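중고 데스크톱 되살리기, 드디어 하드디스크 차례!

케이스 옆판을 열어 놓은 지 꽤 됐는데 이제야 글을 쓴다. 전원부 청소 얘기는 지난번에 길게 했으니 오늘은 저장장치 이야기만 하려고 한다.
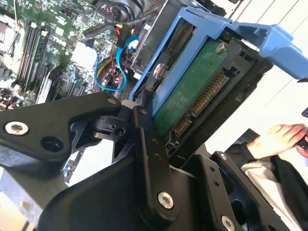
나는 파란 플라스틱 가이드를 정말 좋아한다. 예전 사무용 데스크톱을 뜯어 본 사람이라면 다들 알 텐데, 하드디스크를 감싸고 있다가 손잡이 쪽을 잡고 당기면 베이에서 쏙 빠지는 그 부품 말이다. 드라이버를 찾으러 서랍을 뒤질 필요도 없고, 손 닿는 데가 파란색이라 어디를 잡아야 할지 바로 보인다. 요즘 조립용 케이스에도 비슷한 게 있긴 한데 이 투박한 손잡이 맛은 안 난다. 이런 걸 설계한 분께 밥이라도 한 끼 사고 싶다!

이번 컴퓨터는 Phong Ngô 형이 이사하면서 넘겨준 것이다. 형 말로는 켜지긴 하는데 부팅이 한참 걸린다고 했고, 가져와서 켜 보니 정말 커피를 내려 와도 아직 로고 화면이었다. 버리기에는 아깝고(나는 뭐든 못 버린다) 작업방에서 음악 틀고 사진 정리하는 용도로는 충분할 것 같아서 덥석 받아 왔다.

작업 순서는 별거 없다. 전원 코드를 뽑고, 전원 버튼을 몇 초 눌러 잔류 전기를 빼고, 하드에 꽂힌 데이터 케이블과 전원 케이블을 분리한다. SATA 단자는 긴 쪽이 데이터가 아니라 전원이라고 기억해 두면 편하다. 케이블을 뺄 때는 선을 잡지 말고 꼭 커넥터 머리를 잡고 똑바로 당길 것. 나는 예전에 비스듬히 잡아당겼다가 단자 플라스틱을 부러뜨린 적이 있다. 그날은 저녁도 제대로 못 먹었다ㅠㅠ

데이터 백업은 꺼내기 전에 미리 해 두었다. 형네 가족사진이 거의 200기가쯤 나와서 밤새 복사를 돌렸고, 외장하드에 담아 돌려줬더니 형수님이 제일 좋아하셨다. 잃어버린 줄 알았던 여행 사진이 그 안에 다 있었다고!

이제 남은 건 SSD다. 2.5인치라 가이드에 그냥은 안 맞아서 변환 브래킷을 주문했는데 배송비까지 3000원이 들었다. 이 가격에 파란 가이드를 계속 쓸 수 있다니 너무 신난다. 빈 자리에 양면테이프로 붙여도 돌아가는 데는 문제없다고들 하지만, 나는 제자리에 딸깍 들어가는 그 느낌을 포기할 수가 없다.

원래 하드는 포맷해서 음악 창고로 쓸 생각이다. 오래된 녀석이라 중요한 자료는 안 넣고, 다시 구할 수 있는 파일만 담아 두려고 한다. 브래킷이 오면 SSD를 끼우고 리눅스를 깔아 볼 건데, 민트로 할지 데비안으로 할지 아직 못 정했다. 써 보신 분들은 댓글로 추천 부탁드려요!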